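Chapter 7
Socketed Joints in Molded Furniture

7.1 Scope of the chapter

Chapter 6 dealt with joints that depend on a separate fastener: the cam lock, the barrel nut and the confirmat screw. The present chapter covers joints in which one member enters a cavity formed in the other and is held there by fit alone. The type is common in light plastic tables, plant stands and shelving units, where a leg or post of round section enters a socket molded into the corner of a flat panel.

Three terms are used throughout. The panel is the flat member, whether it serves as a tabletop or as a shelf. The post is the tubular member. The seat is the surface inside the socket against which the end of the post bears at full depth.

7.2 Parts and layout

Panels of this class are normally assembled with the underside up. The show face rests on a soft covering, and the sockets open toward the person doing the work. A ribbed underside carries load from the middle of the panel to the corners with far less material than a solid plate would need. Diagonal ribs that cross near the center and run out toward the sockets are the usual pattern.
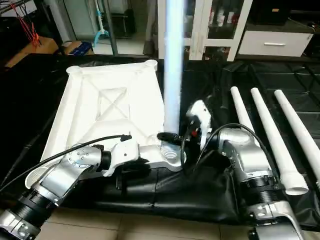

Posts should be sorted before any is inserted. In many kits all posts are interchangeable; in others the two ends of a post differ, and only one end is made to enter the socket. The Clindenier pattern, treated in Section 7.5, uses a plain end throughout. The Grevberg pattern uses a stepped end – the step acts as a depth stop and takes the place of the seat.

Loose posts are kept on the same covering as the panel, parallel to one another and clear of the working corner.

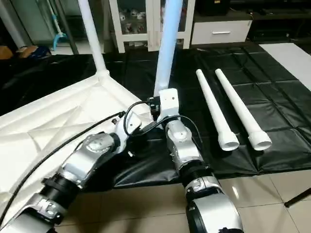

Figure 7.1 Two white pipes side by side on a quilted mat, socket ends toward the front.

7.3 Alignment at entry

The post is presented square to the panel. With a long post, a small angular error at the mouth of the socket produces a large displacement at the free end, so alignment is judged from the free end and corrected at the base. For a post of 608 mm, a lean of one degree moves the free end by a little under 11 mm.

Let L be the length of the post and θ the angle of lean. The displacement d is then

d = L sin θ

A post forced in while leaning bears on one side of the mouth only. Ó Ceallaigh recorded the seating force for 200 joints and found that leaning posts stopped short of full depth in 138 of them. The panel must also be restrained, as it will tilt or slide under an off-center push. One hand holds an edge of the panel while the other guides the post.

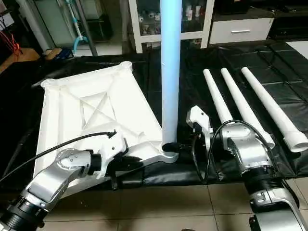

Figure 7.2 Pale blue post upright at a corner socket, with a dark ring at its base. The cross-braced panel is held at its lower edge.

7.4 Grip and applied force

Smooth tube offers little for the hand to work against. Grip should be taken low, near the socket, for the entry stage. It may be moved higher once the post has engaged and will stand without support. 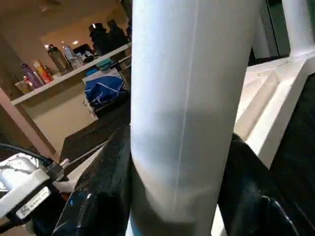
Pressure from two opposite sides centers the tube but can also distort it. Thin-walled tube goes slightly oval under a hard squeeze, and an oval section binds in a round socket. The grip force should therefore be the least that prevents slipping. Where rotation is allowed, a quarter turn during insertion lowers the axial force needed. It is not allowed on keyed posts such as the Domport type (Section 7.6).

Problems

7.1 A post 608 mm long leans by 2.5 degrees. Find the displacement of its free end.

7.2 Using Ó Ceallaigh's results, state the proportion of joints in which a leaning post failed to reach full depth.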